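# A White Work Table for the Arkilham Room

Student project report, 23 June 2024

Our project was to pick one kind of tabletop for the shared work room at Arkilham and try it out for a term. We ended up with a plain white one in a matte finish.

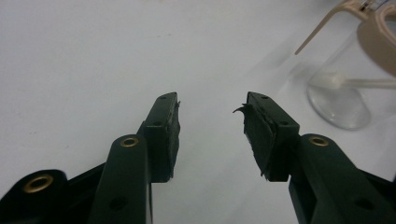 Matvii Vasylenko would have gone with gray, and told us at the first review that white shows every pencil mark and every coffee ring, so we would spend half our time wiping. We kept that objection on the list and came back to it when we wrote the cleaning section.

## What we started with

The old tables had a dark, glossy top. Small parts got lost on them, mostly black screws and bits of cut tape. The ceiling lights also made bright streaks across the middle of each table, and people moved their chairs to get away from them. Three of the tables had been taped along the edge where the covering had lifted.

The room is used for drawing, model making, sorting and small repairs. We asked 16 students what bothered them about the tables. Glare came up most often, then wobbling legs. The legs were outside our project, but we passed that on under request 3596 and they have been tightened.

## Choosing the top

We looked at samples from two suppliers, Deswood and Corkier. Each sent a white matte, a white gloss and a light gray. We laid them on the old tables for a week and asked people to do their normal work on them.

The white gloss was dropped early. It had the same streaks as the old tables. The gray was comfortable to look at, but pencil lines on tracing paper were harder to see over it. The white matte gave the best contrast with dark objects and with thin paper.

We chose the Deswood sample over the Corkier one for a simple reason – the Corkier corners were sharper and would have needed sanding before anyone leaned on them.

## Light across the surface

A white top is never the same white all over. One side of the table gets more light than the other, and the surface goes to a soft gray on the darker side. We measured some 700 lux on the bright side and less toward the wall. Jacinto Rosales repeated the readings in the late afternoon with the blinds down and got a smaller difference between the two sides.

For most jobs this does not matter. For color matching it does, so we put a note on the wall asking people to compare swatches side by side in the same spot.

## Cleaning

Matvii's point about marks was partly right. Pencil showed up at once, and graphite dust got dragged into gray smears if it was wiped dry. A damp cloth with a little dish soap took it off. Ballpoint needed a second pass. One red marker line from February is still faintly there near a corner, and we have stopped scrubbing it because the finish was getting shiny.

Glue was easier than we expected. Once it had set, it could be lifted with a plastic scraper. Metal scrapers should stay in the drawer.

We tried wiping on a schedule at first, then gave that up and left a cloth and a spray bottle by the door. The tables were kept just as well that way.

## Left to do

The order for the remaining 8 tops has gone to Deswood. Jaramillo workshop has agreed to cut them to length, but we still have to check their saw blade on an offcut for chipping. The edge strip is also undecided. Jacinto wants a dark one so the edge is easy to see – the rest of us have no strong view.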